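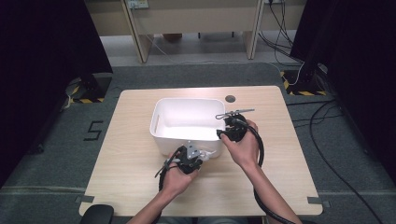

Figure 4-1. Station 5 with both hand-held grippers and the storage bin.

4 Running the visitor demonstration

This section covers the open day set-up of the Treltden hand-held gripper pair. It assumes the station has been assembled and tested as in Section 3. Allow 30 minutes before the first group arrives.

4.1 Preparing the station

1. Check that the table sits next to its floor number. Do not move the table to make room for visitors.

2. Check both equipment stands against the hazard tape. If a stand has been bumped off its tape, put it back and repeat the position check in Section 3.6.

3. Run the gripper cables over the front edge of the table and down to the floor. Leave enough slack for the operator to reach the back of the table with either hand.

4. Place the empty storage bin near the middle of the table with the open side up.

5. Turn on the Tarar controller and wait for the steady green light. This can take up to 2 minutes after a cold start.

6. Pick up one gripper in each hand. Open and close each one fully before touching anything with it.

CAUTION: The metal fingers are thin and bend easily. Do not lean on a gripper or use it to push the bin across the table.

Note: If the green light keeps blinking, unplug both grippers, wait for the light to go out, and plug them in again, left one first.

4.2 Showing the bin task

The bin task works well for mixed groups. Visitors can follow it from the side without any explanation of the software.

1. Stand at the front of the table and hold both grippers clear of the bin.

2. Press the start button on the controller. Wait for the tone.

3. Bring one gripper to the rim and keep the other in front of the bin.

4. Close on the rim slowly. Stop as soon as the fingers make contact.

5. Turn the bin a quarter turn, release it, and move both grippers back.

6. Press the start button again to end the run.

Keep anything placed in the bin under 500 g. Soft items such as sponges and cloths are best. For school groups, use the Namstead block set and leave out the 100 g weights.

Note: A failed grip does not need to be hidden or deleted. End the run, mark it "visitor" in the log, and start over.

4.3 Letting visitors try

Visitors may hold the grippers after they have watched one full run. Only one visitor at a time may be at the table.

1. Ask the visitor to remove rings, bracelets and watches.

2. Hand over the right gripper first, then the left.

3. Stay within reach of the stop button - it is on the side of the controller, not the front.

4. Keep the rest of the group behind the floor tape and away from the cables.

WARNING: Cables on the floor are a trip hazard. Visitors must not walk between the table and the stands during a run.

The log holds 200 short runs. At the Trotcombe open day in May it filled up before lunch, so copy the runs off at each break and clear the log before the next group.

4.4 Closing down

Set both grippers on the table with the fingers open. Turn off the controller, then coil the cables loosely. Wipe the handles with a dry cloth. For storage, see Section 7.2.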